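Sillaven Workshop: Tower Rebuilds, Board Level

Notes from the rebuild bench at Sillaven, where old office desktops are stripped to the board, checked and put back together for the Shirima reading rooms. The June batch was 20 machines.

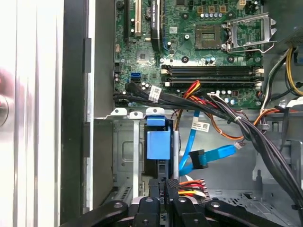

Open tower with the processor socket and all four memory slots empty. NVIDIA Quadro card still fitted.

Socket: the retention bracket stays open until the new processor is seated. Check the gold pins under a lamp at a low angle. A bent pin sends the board to the Ilto parts shelf.

Memory: slots are blown out with dry air before any module goes in. Modules are tested in pairs on the Wamesard tester, 3 passes per pair. One error in any pass and both are pulled.

Graphics: release the blue clip before lifting a card. Cards that run above 70 degrees C under load get new thermal paste and a second test.

Storage ports: the two blue SATA ports sit at the side of the board, close to the thick run of black cables. Fit the data cables before tying anything down.

Power: supplies below 260 watts are not reused in towers with a separate graphics card. Red, yellow and black leads are checked at the connector with a meter.

Cable labels: leave barcode labels in place. The number goes on the job sheet along with the board serial.

Bench hours: Sunday from 10 a.m.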